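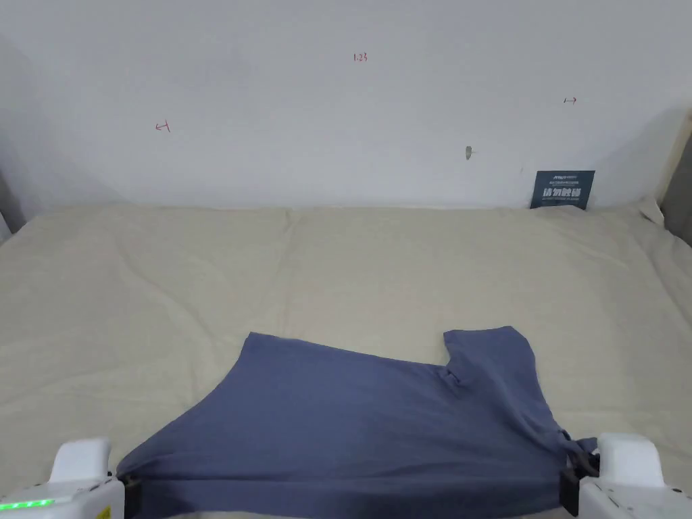
Skastwood Bakery to open baking school in former Strachan mill

26/07/2022

Skastwood Bakery will open a baking school this fall on the ground floor of the old Strachan mill. The 2,440-square-foot space has a teaching kitchen with 12 work stations, two deck ovens and a small shop selling flour, pans and piping tips.

The school will offer evening and weekend classes for home bakers. The first term covers sponge cakes, choux pastry, plain breads and basic icing. Each class lasts three hours and costs $60, with all ingredients included. A four-class pass is not on sale yet – prices will be posted before the term begins.

"People come into the shop and ask why their sponge sank or why the icing slid off," said Rory Mowat, owner of Skastwood Bakery. "We answer what we can over the counter, but it is easier to show them at an oven."

Bernadette Langlois will lead the pastry classes. She ran the cake counter at Plarkov until April and has taught short courses in layer cakes and sugar work.

A trial run of classes held in the bakery's back kitchen this spring drew 119 students. Most asked for more time on decorating, so the new schedule has a separate class for buttercream and poured icing.

Registration opens next month at the bakery counter and by phone. Students should bring an apron and a container to take their baking home. Children 10 and older may attend the weekend classes with an adult.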